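**Oiling a butcher-block top – how many coats before it goes into use?**

**nesting_fork** – 2/14/25

I've got a solid wood top coming from Cendlow next week, two metres by 74 cm, unfinished. It will be a worktable in the back room, not a kitchen counter, so no sink and no hob. The leaflet that comes with it says two coats of their own oil. The shop says four. My brother-in-law says to varnish it and be done.

What do people do in practice? I'd like to be using it before the end of February.

**plumbline**

Four thin coats of hardwax oil, a day between each, light rub with 240 grit after the first one only. Do the underside as well. If you seal one face and leave the other bare it will cup, and a top that wide will cup enough to rock a mug.

I've done six of these for customers and the only one that came back was the one where they told me to leave the bottom.

**Greywether**

Two coats is fine for a table. Four is a kitchen number. I used the Nesammont satin on mine, two coats, three years ago, and wiped on a third last winter when it started to look dry near the window. It took twenty minutes.

I agree about the underside, though one coat is enough there.

**nesting_fork**

Thanks both. Is there any difference with the mixed-plank ones? Mine is the cheaper grade and the sample has some staves that are quite pink next to the pale ones. I wondered if oil would make that worse.

**tallow_and_twine**

It will bring the colour out more, yes. Pink goes towards a salmon brown and the pale ones go honey. Whether that counts as worse is up to you. If you want it to stay close to bare wood, look for an oil with a bit of white pigment in it. Try it on the offcut first, and let the offcut dry for a full day before you judge it.

Ours is a similar mix: 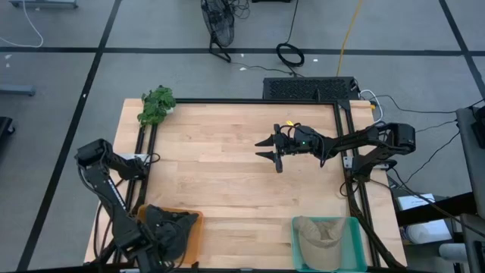

*Our worktable, pale tan and pinkish planks.*

I've stopped noticing the pink. My wife preferred it to the all-pale one in the shop, which was 200 more for the same size.

**Greywether**

That's a nice mix of colours. I'd leave it clear. The white pigment oils go patchy wherever you spot-repair them, and a worktable will need spot repairs.

**plumbline**

They only go patchy if you repair them badly. Rub back the whole stave, joint to joint, and re-oil that. You won't find the edge afterwards.

**Greywether**

Which is more work than dabbing a bit of clear oil on a cloth. I know it can be done. I'm saying most people won't.

**ninebark**

Going against the thread here, but has anyone suggested just using varnish? I put Ekero floor lacquer on a beech top in my garage and it's had glue, paint and a car battery on it. Glue peels straight off. With oil you're at it every year.

**plumbline**

Lacquer is fine until you chip it. Then water gets under the chip, the wood goes grey and you have to strip the lot. I spent two days stripping one last summer and charged less than I should have.

**ninebark**

Mine has no water anywhere near it, and neither will the OP's by the sound of it. He said no sink.

**nesting_fork**

True, no water apart from the odd cup of tea. I do use a lot of wood glue, so the peeling is tempting.

**tallow_and_twine**

Glue comes off oil as well if you keep a coat of paste wax on top. Otherwise put a bit of hardboard down. I have a sheet from Sung that was meant for the back of a wardrobe and it has lasted years.

One more thing – lay your oily rags out flat outside to dry, or put them in a bucket of water. Don't ball them up and bin them. They can heat up on their own.

**Greywether**

Seconded on the rags.

Also check how it's fixed down. If the frame has plain round holes, file them into slots across the grain. A wide top needs room to move between winter and summer.

**nesting_fork**

The frame has round holes. I'll file them.

Going with clear oil, three coats on top and one underneath, which I think annoys everyone equally. Will try the white pigment one on the offcut anyway.

**plumbline**

Two underneath.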